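September 23, 2018 — coffee table, Detness room

Moved the capsule machine on to the light wooden table so it stops taking up bench space. Descaled it first. Two rinses with the tank filled to the top, then a plain cup to check the taste. Fine now.

Glass stays to the right of the teal tray, capsules on the black rod stand on the other side of the machine. Orange, blue and red are all in use; the red ones are the strongest.

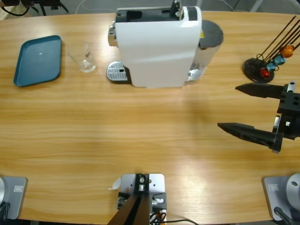 Still to do

Order more capsules from Torotton — 36 should last until the next delivery. Empty the used ones every evening. Next descale in April.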